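Looking After Wooden Furniture
Notes for session 2, evening course in home care and repair, Grarnside
Jiahui Lu

Welcome back, everyone, and thank you for all the lovely stories about your grandmothers' sideboards. I promised we would get on to finishes this week, and so we shall, though I'd like to begin with a little about the wood underneath, as it makes the rest so much easier to follow.

Wood goes on moving long after the tree has come down. It takes in moisture from the air and gives it up again, swelling and shrinking mostly across the grain and hardly at all along its length. This is why a drawer that slides beautifully in winter may stick fast in August, and why a solid top should never be screwed down so tightly that it can't shift a little. If you have a drawer like that at home, please don't plane it in the damp months! Rub a candle stub along the runners first and see how you get on.

Now, finishes. Oil and wax soak in or sit very lightly on the surface, and they are kind to beginners, for a worn patch can be rubbed back and done again without touching the rest. Varnish forms a proper skin. It stands up better to spills, but once it chips you usually have to do the whole panel. A good way to learn the difference is to look across a surface towards the light, as the shine tells you a great deal – and do look at how the grain runs while you are down there.

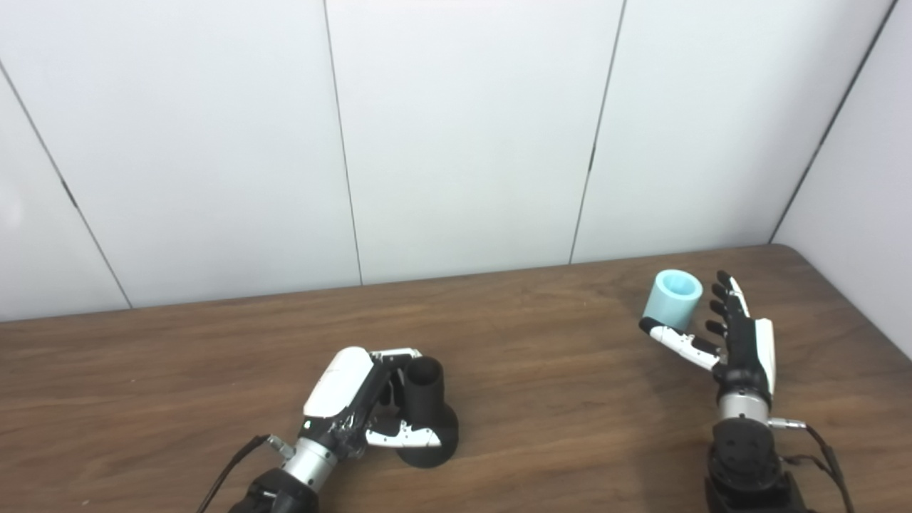 Grain running across a table top, with soft reflections on a slightly glossy surface.

For cleaning, a soft cloth wrung out until it is barely damp will do nearly everything. Wipe along the grain, then dry straight away with a second cloth. I know many of you are fond of spray polish, and I shan't scold, but silicone in some sprays can make a later coat of varnish pucker into little craters.

White rings from hot mugs worry people more than they should. The mark is often moisture caught in the finish, and quite a few fade by themselves if left for a day or two. Dark rings are another matter, as the water has usually reached the wood itself – we'll tackle those next time.

For next week, please bring:
a small piece of bare wood, any sort
one sheet of 300 grit paper, or the nearest your shop has
an old cotton cloth, washed, without buttons

Oily rags must be laid out flat outdoors to dry, never left in a heap. They can heat up and catch fire by themselves.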